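pencilshelf: notes, data and a slightly embarrassing baseline

Hi! I'm Margaux, and this repo goes with the short report Haris Mujić and I wrote in June about two-arm tidying. If you came from the Vondska page, you want the version with the relabeled episodes, and you're in the right place.

What we wanted to know
When people teleoperate a pair of arms through a long chore, they pause a lot. They dither, they swap hands, they change their minds about which pencil case goes first. Most training recipes either keep all of that or trim the pauses with a speed threshold. We tried a third thing and let the policy predict its own subgoal (which case, which arm, which tier) every couple of seconds, then weighted each chunk of the demo by how well the subgoal matched what the operator did next. I call it hindsight weighting in the code. Haris hates the name.

What's in here
3,126 episodes, all teleoperated, all on the Prasley rig
61 of those held out for testing (please don't train on them!)
joint states and gripper widths for both arms, one text instruction per episode
subgoal labels, made by me and checked by Nermina Berisha, who caught a lot of my lefts and rights

The chore is pencil cases onto a two-tier wooden shelf, plus soft toys picked up off the mat. Starting layouts vary, so don't assume a given case always begins on the floor.

How it did
Out of 105 trials on the real rig, plain imitation finished 42. Hindsight weighting did better on cases and no better at all on toys, and I still don't know why. My guess is that the plush stuff deforms too much for our subgoal labels to mean anything, but Ognjen Vlachou thinks it's the gripper force and he's probably owed a proper experiment. Per-trial results are in the results folder, failures included.

From the fixed camera:
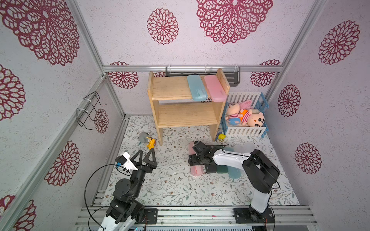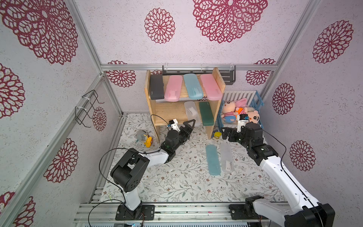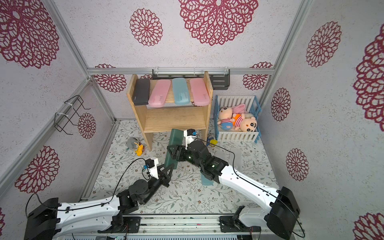 Known problems
The two arms' clocks drift apart on long episodes. There's a resync script, run it before anything else. A few instructions say "box" where others say "case", and I left them alone on purpose so the language side gets a bit of variety. Wrist video is a separate download (it's huge, sorry).

If you get the toy numbers to move, please open an issue and tell me how! Kazuhiro Sakamoto looks after the loader, so bugs in that go to him.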